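Company > Who We Are > How We Work

Hi, I'm Kieran Ní Mhurchú, and I run Flistora with a crew of 16 in Huvthorpe. We write the safety and handling rules that go along with kitchen and workshop robots (yes, somebody has to write them, and we love it!).

I started out at Hollmann, where every site had its own binder and no two binders agreed on how close an arm could get to a counter. It drove me nuts. So in May I left, borrowed a desk, and started on what became the Mumell rulebook, which is now 70 pages and still growing.

Our main rule is pretty simple: no motion gets near real hardware until it's been run in simulation and two people have signed the log. We've got 1,029 runs logged so far, and you're welcome to read any of them. If a run breaks a clearance rule, it stays in the log with a note. We don't delete the ugly ones.

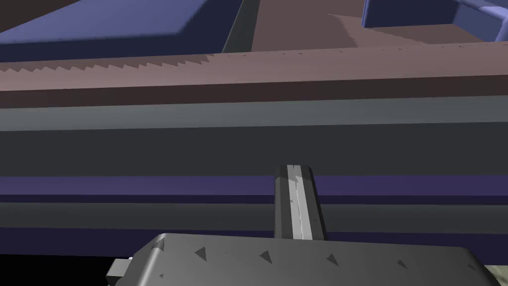
Gripper close to the counter edge, in simulation.

Tuesday is rule review day. Anyone on the team can bring a rule they think is silly, and we argue about it over lunch until it's rewritten or it stays. Clients can sit in too, just let us know by Monday so we order enough sandwiches.

Filed under: Our Team, Safe Robot Practice
Last updated: May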